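Workshop Tips: Software for a Two-Arm Folding Bench

These are notes from our own bench, kept by Heather Lowther and Kagiso Mokgethi. Most of them cost us an evening to learn.

Name the arms once

Pick "left" and "right" as seen from the operator's chair and use the same words in the config file, the logs and the labels on the USB plugs. If the ports swap after a reboot, assign them by serial number.

Slow down near the cloth

Cap the speed for the last stretch of every approach. We run the free travel at full rate and the final bit at a quarter of that. Put the cap in the controller, so a bad plan can't get around it.

Keep the two arms on one clock

Separate timers drift. Send both sets of joint targets from one loop, and log the time with each one. In June we lost 200 recordings to a drift that looked like a bad grip.

Teach perception the outline first

Bold checks and printed tabletops both throw up false edges. Mask the garment, get its outline, then look for the collar and hem inside the mask. Raymonde Melnyk trained our mask on 1,328 stills and it still confuses a cuff with a collar now and then.

Plan both sides together

When both grippers are at the edges of a folded shirt, treat the shirt as one object with two contacts. Planning one arm and then the other gives you a twisted fold. Check the elbows and the cable loops for clearance too - the cable conduit needs its own shape in the collision model, with some slack added.
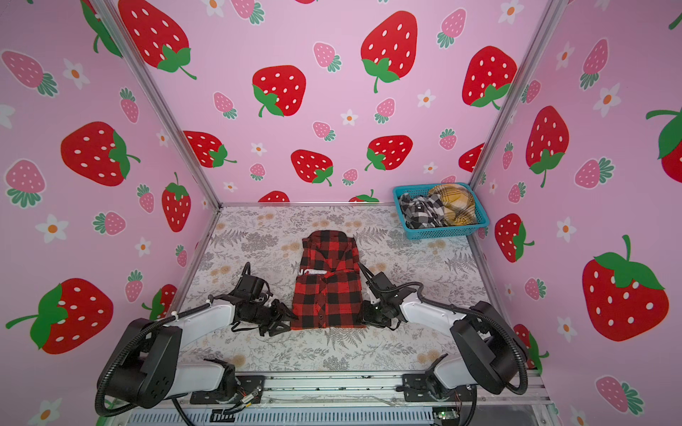

Save the failures

Keep every run that ends badly, with the software version in the folder name. Rhys Paewai sorts ours by the step where it went wrong. Test a new version on the saved runs before you power up the arms, and leave the old version installed until the new one has done 9 clean folds in a row.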